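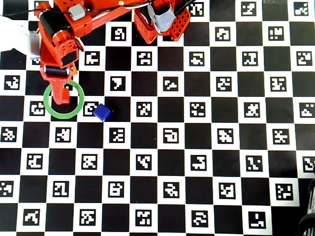
Orange arm over the black-and-white board.

Notes on the allotment waiting list

The revised rules for the allotments at Tillent came into force in September, and I have been asked by several readers to set out what has changed. The following is a personal summary. It does not replace the rules themselves, which may be read at the parish office or requested by post.

The site at Tillent was laid out with 300 plots. For many years each household could hold as many as it wished, provided that the rent was paid and the ground was kept in reasonable order. Under the revised rules a household may hold no more than 2 plots. Existing tenants who hold a greater number may keep them until the tenancy ends, but may not pass the extra plots to a relative or a neighbour. New tenants will be offered a half plot in the first instance and may apply for a full one after a complete growing season.

The waiting list has been the cause of most complaints, and I believe with good reason. My own name was on it for 4 years. During that time I received one letter, which asked whether I still wished to be considered and gave an address for replies that had already closed. Applicants will now be written to every spring and must confirm their interest within 30 days. Those who do not reply will be removed. I consider the period fair, although it will be hard on anyone who is away from home or unwell, and the rules make no allowance for late replies. A short period of grace should have been included.

Rent is still due in advance. The former practice of paying the site steward in cash at the gate has ended, and receipts are now issued by the office.
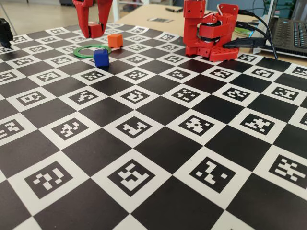
Water has been dealt with in less detail than I had hoped. The standpipes will be turned off from the first hard frost until early spring, as before. Hosepipes may be used for filling butts and tanks but may not be left running or unattended. No mention is made of the lower end of the site, where the pressure is poor in dry weather and tenants often wait for one another to finish. Ward Bosman, whose plot is next to the lower gate, raised this in writing and was told that the pipework would be looked at in due course. The same answer was given to me in respect of the drainage ditch – it has still not been cleared.

Sheds are permitted up to the size stated in the schedule, which is smaller than many of those now standing. These may remain. A replacement must meet the new limit, and tenants considering repairs would be wise to ask beforehand whether the work will be treated as a repair or as a replacement. The wording is unclear, and two tenants have already been given different advice.

Bonfires are no longer allowed between April and the end of September. Outside those months they may be lit only after four in the afternoon and must be put out before the tenant leaves. I have no objection to this. Smoke has drifted across the gardens in Monti Road for as long as I can remember, and the residents there have been patient.

The rules on livestock are unchanged. Hens may be kept with written consent, cockerels may not, and bees require the agreement of the tenants on either side.

Anyone who wishes to comment on the revised rules should write to the parish office and state their plot number or, if they are on the list, the month in which they applied. Letters sent to me cannot be passed on.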